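The Trirnar two-arm bench kit: is it worth the table space?
Speaker notes, Istlow workshop evening, January 10, 2026

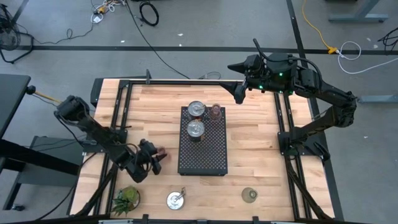 Tray loading with cans and small cups, left arm carrying.

SLIDE 1. Leave it up while people find chairs. Say what the kit is: two arms, a frame, a tabletop and a box of cables that will take over your floor by teatime.

Point out the tray. Cans at one end, a cup beside them, another small cup-like thing on its way in the gripper. Mention the little camera on the right arm's wrist. Someone will ask about the succulent. Move on.

SLIDE 2. What we did. Borrowed the kit from Bajpai in August and ran 1,211 pick-and-place attempts at the Ernden unit. Tins first, then the small cups, then both mixed. Pause here, people like to write the big number down.

SLIDE 3. Results. Of the last 200 attempts, 83 needed a human hand. The brochure uses the word "effortless". Read it out slowly.

Be fair: tins went well. Anything you can see through went badly until we changed the lamps, and the manual gives lighting one paragraph, on page 68, after the warranty.

SLIDE 4. Setting up. Budget a full day. Bolting the frame together is pleasant if you liked that sort of toy. Calibration is less pleasant and has to be redone if anybody leans on the table. Everybody leans on the table.

SLIDE 5. Would we buy it? For teaching, yes. For packing real orders, ask me again after the next software update. Support did answer every email, twice with the same answer.

Questions. If asked about price, send them to Bajpai.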